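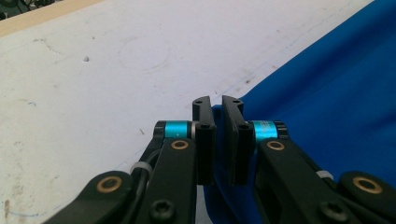 Stirnico Household Products
Site closure and handover inspection: Tradetti plant
Checklist with inspector's comments

Scope: This checklist covers the packing hall, the stores and the office block at the Tradetti plant, where production is being wound down before the lease passes to Feyisa. It is to be completed by the site inspector and countersigned by the plant manager. Items marked Open must be cleared before the keys are returned in July.

Section 1. Access and escape

1.1 Fire exits clear and unlocked during working hours: Pass
1.2 Emergency lighting tested: Pass
Comment: Full duration test carried out, 90 minutes. All fittings stayed lit.
1.3 Assembly point signs in place: Open
Comment: The sign at the north gate still directs staff to the old car park, which is now fenced. Replacement ordered.
1.4 Leavers' passes cancelled: Open
Comment: 7 passes belonging to office staff who have left under the redundancy scheme remain active. The personnel department is to confirm cancellation in writing.

Section 2. Plant and machinery

2.1 Filling lines isolated and locked off: Pass
Comment: 4 lines isolated. Keys are held in the shift office and signed for.
2.2 Conveyor guards fitted: Pass
2.3 Compressed air system drained: Not yet due
Comment: Air is still needed for the last Pluker orders. To be inspected again once the final pallets have gone. 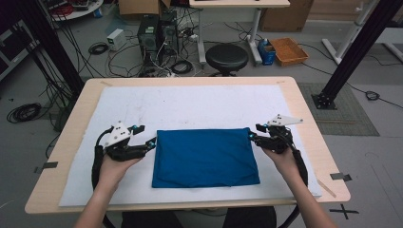

2.4 Lifting equipment certificates on file: Open
Comment: The certificate for the goods hoist could not be found. The hoist is not to be used until a copy has been supplied by the insurer.

Section 3. Stores and waste

3.1 Cleaning concentrates stored on bunded pallets: Pass
3.2 Drums labelled with contents: Fail
Comment: Several drums by the rear door carry faded labels. They are to be treated as hazardous and kept apart until identified.
3.3 Waste transfer notes complete: Pass
3.4 Racking free from damage: Pass with comment
Comment: One upright in the second aisle is slightly bent. Lower bays unloaded as a precaution. Feyisa has been told and has agreed to take the racking as it stands.

Section 4. Staffing during the wind-down

4.1 Trained first aider on each shift: Fail
Comment: The late shift has had no first aider since the last round of job cuts. Cover is to be provided from the day shift until a second person is trained.
4.2 Lone working procedure issued: Pass

Follow-up: Failed items are to be put right by Friday at noon. Open items are to be closed within 30 days of this inspection, and evidence sent to the Stirnico property office.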